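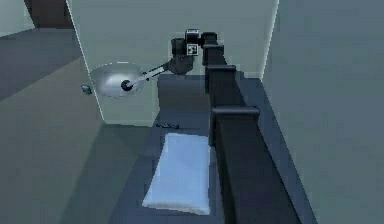

Section 3: Setting up your co-parenting calendar

By now you should have your Caltgate account open and your login working. If you don't, go back to Section 2 and do that first, because nothing in here will save without it.

I wrote this section after doing the whole thing myself during my own divorce, so it follows the order I wish I'd used the first time (I started with the holidays and had to redo everything). Have your parenting plan or temporary orders next to you. Mine ran to 37 pages and I only needed a few of them – look for headings like "possession," "parenting time" or "custody schedule."

1. From the home screen, open Family and choose New Calendar. Give it a plain name. Both parents will see it, so please don't get creative.

2. Add each child separately, even if they all follow the same schedule right now. Teenagers tend to end up on their own timetable, and splitting a shared entry later is a pain.

3. Pick your base pattern. You get the usual ones: alternating weeks, 2-2-3, every other weekend, and Custom. If your order spells out a pattern that's close to one of these but a little off, go with Custom.

4. Enter the start date and the exchange time exactly as your order has it. If it says 6 p.m., put 6 p.m., even if you two have been doing 5:30 for months and everybody's happy with it.

Note: The calendar counts a night as belonging to whoever has the child at midnight. Your state may count differently for child support, so ask your lawyer before you rely on the overnight total.
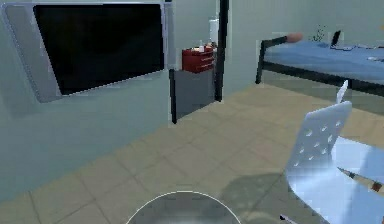
5. Now the holidays. Open the Holidays tab and turn on only the ones your order mentions. Each one you turn on will override the base pattern, and that's what you want, but it also means one stray checkbox can hand Thanksgiving to the wrong house. I did this with spring break and got a very chilly message back.

6. Set summer last. If your plan gives one parent an extended stretch in August, enter it as a single block so it doesn't break up your regular weekends in the report.

7. Press Preview Year and scroll through all twelve months. Mine came out at 187 overnights for me, and when I checked that against the order it was right. If your number looks strange, it's nearly always a holiday set to "every year" that should be "alternate years."

8. Press Send for Review. The other parent has 3 days to accept or comment. Until they accept, the calendar is marked Proposed and no reminders go out.

Caution: Accepting a calendar in Caltgate does not change your court order. If the two of you agree on something different, have it written up properly and signed. Please don't skip this, however well you're getting along!

Caution: Don't use the comment box to argue. Comments can't be deleted, they're included in the Pranon export, and a judge or mediator may end up reading every word. I type mine in a notes app first and come back after dinner – most of them never get sent.

If you're working with a mediator or a collaborative team, you can give them read-only access under Sharing. They'll see the schedule and the comments but not your expense records, which have a switch of their own (covered in Section 4).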